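Chapter 4

Strings, Scale Length, and Tension

Learning Objectives

After working through this chapter, the reader should be able to:

State the three quantities that determine the pitch of a stretched string.
Calculate the tension of a plain string from its unit weight, scale length, and pitch.
Explain why the lower strings of a guitar are wound.
Predict the effect of a change in tuning or string gauge on tension.
Describe the purpose of saddle compensation.

Key Terms

compensation, core, fundamental, gauge, harmonic, nut, plain string, saddle, scale length, unit weight, wound string

4.1 Introduction

Chapter 3 treated the guitar body as a resonator and left the source of the vibration to one side. The present chapter takes up that source. A guitar string is a length of metal or nylon held under tension between two fixed points. When it is plucked it moves in a pattern set by its own properties and by the distance between those points, and the instrument does the rest. The player controls pitch by shortening the string against a fret, by stretching it sideways, or by changing its tension at the tuning machine. Everything else has been decided beforehand by the maker and by whoever chose the strings.

Most of the chapter can be followed with arithmetic alone. Section 4.4 uses one square and one division. Readers who skipped the review of units in Chapter 1 should return to it before attempting the exercises, as inches, pounds, and cycles per second are used together throughout.

The distinction between a string's tension and its feel causes regular confusion. Tension is a force and can be measured. Feel depends on tension but also on string height, the length of string beyond the nut and behind the saddle, the radius of the fingerboard, and the habits of the player. Two guitars strung with identical sets at identical pitch and scale length carry the same tension, whatever their owners report. Feel is taken up in Chapter 7.

4.2 The Vibrating String

A string fixed at both ends can vibrate in a number of patterns, or modes. In the simplest of these the whole string moves to one side and then the other, with the greatest movement at the midpoint. The rate of this motion is the fundamental frequency, and it is the pitch to which the string is tuned. In the second mode the string divides into two equal parts moving in opposite directions, and the rate is twice that of the fundamental. The third mode divides the string into three parts, the fourth into four, and so on. These higher modes are called harmonics — strictly, they are harmonics only in an ideal string with no stiffness, a point to which Section 4.6 returns.

A plucked string vibrates in many modes at once. The point at which it is plucked determines the mixture. Plucking at the midpoint favors the fundamental and suppresses every even-numbered mode, as each of those requires the midpoint to remain still. Plucking close to the bridge gives the higher modes a larger share, and the tone is brighter. The same reasoning applies to a magnetic pickup, which responds only to movement in the part of the string above it. A pickup placed where a given mode has no movement will report almost nothing of that mode.

Loss of energy also differs from one mode to another. The higher modes die away sooner, through air resistance and through friction within the string, so the tone of a sustained note grows duller as it fades. Dirt and corrosion in the windings of a used string increase the internal loss. This is the main reason old strings sound dull even when their pitch is stable.

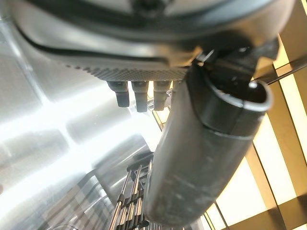 4.3 Three Quantities That Set the Pitch

The fundamental frequency of an ideal string depends on three quantities.

Length. Frequency is inversely proportional to the vibrating length. Halving the length raises the pitch one octave. The twelfth fret is therefore placed at the midpoint of the scale, before any correction for compensation.

Tension. Frequency is proportional to the square root of tension. To raise the pitch one octave by tightening alone, tension must be multiplied by four. Few strings will survive this.

Unit weight. Frequency is inversely proportional to the square root of the weight per unit of length. A string with four times the unit weight, at the same length and tension, sounds one octave lower.

For a plain string, unit weight rises with the square of the diameter. Doubling the diameter multiplies the unit weight by four, and so lowers the pitch by an octave at constant tension. This relation makes plain strings impractical in the bass. A plain steel string thick enough for the low E would be stiff, hard to fret, and poor in tone. The solution is the wound string, in which a thin core carries the tension and a wrap of softer wire supplies most of the added weight.

4.4 Calculating Tension

The three relations combine in a single expression:

T = UW x (2 x L x F)² / 386.4

where T is tension in pounds, UW is unit weight in pounds per inch, L is scale length in inches, and F is frequency in cycles per second. The divisor is the acceleration of gravity in inches per second squared, and it converts weight to mass.

Consider a plain steel first string with a diameter of 0.010 inch, tuned to E at 329.6 cycles per second on a scale of 25.5 inches. The unit weight of such a string is 0.00002215 pound per inch. The product of two, the scale length, and the frequency is 16,810. Squaring this, multiplying by the unit weight, and dividing by 386.4 gives a tension of 16.2 pounds.

If the same string is moved to a guitar with a scale of 24.75 inches and tuned to the same pitch, the tension falls to 15.3 pounds. The shorter scale has reduced it by a little under six percent. If the string is instead left on the longer scale and tuned down one half step, the frequency becomes 311.1 cycles per second and the tension 14.4 pounds, a reduction of 11 percent. A half step of tuning therefore has a larger effect than the difference between these two common scale lengths.

4.5 Case Study: The Quartey Baritone

The Quartey baritone guitar, built in small numbers at the Ulcombe workshop, is used for examples in this and later chapters. Its scale is 27 inches, and it is tuned a fourth below the standard guitar, so that the lowest string sounds B at 61.7 cycles per second.

The prototype carried a Grelberg set intended for standard guitars. On the long scale, but at the lower pitch, tension on every string came to little more than 60 percent of its usual value. Players reported that the sixth string went sharp at the start of each loud note and then settled. The cause is general. A plucked string must stretch as it moves, and the stretch adds tension. Where the resting tension is low, the added tension is a larger fraction of the total and the rise in pitch can be heard.

The workshop compared two remedies. The first was a longer scale, rejected on account of the reach required in the lower positions. The second was a heavier set, with the sixth string increased until its tension matched that of a normal low E. The second was adopted. The nut slots had to be widened and the saddles moved back, for reasons given in the next section.

The tension figures for the finished instrument are listed in Appendix B, together with the full Baninness tables of unit weights. Baninness lists plain and wound strings separately, and values from one table must not be used in place of the other. A wound string is always lighter than a solid string of equal diameter, because there are gaps between the turns of the wrap.

4.6 Stiffness and Compensation

An ideal string bends freely. A real string resists bending, and the resistance acts as a small additional restoring force. It has two results. The upper modes are somewhat sharper than whole-number multiples of the fundamental, and fretted notes are somewhat sharper than the fret positions would predict. Pressing the string down to the fret also stretches it, which sharpens the note further.

Both errors are corrected in part by moving the saddle away from the nut, so that the open string is slightly longer than the nominal scale. The adjustment is called compensation. It increases with the stiffness of the core and with the height of the strings above the frets. A plain third string generally needs more compensation than a wound third of the same pitch, and a fixed saddle cut for one will be out of tune with the other.

Compensation is set by comparing the harmonic at the twelfth fret with the fretted note at the same place. If the fretted note is sharp, the saddle is moved back. If it is flat, the saddle is moved forward. The string should be new, and it must be brought back to pitch after each change.

Review Questions

1. A string is tuned down a whole step. Is the reduction in tension larger or smaller than the reduction in frequency, as a percentage?

2. Why does plucking at the midpoint suppress the second mode but leave the third?

3. Using the expression in Section 4.4, find the unit weight required for a string tuned to A at 110 cycles per second, on a scale of 25.5 inches, at a tension of 18 pounds.

4. A player changes to a heavier set and keeps the same tuning. State the direction in which each saddle is likely to need adjustment, and give the reason.

Section 4.7 extends the calculation to the full set of six strings and to the total load on the neck.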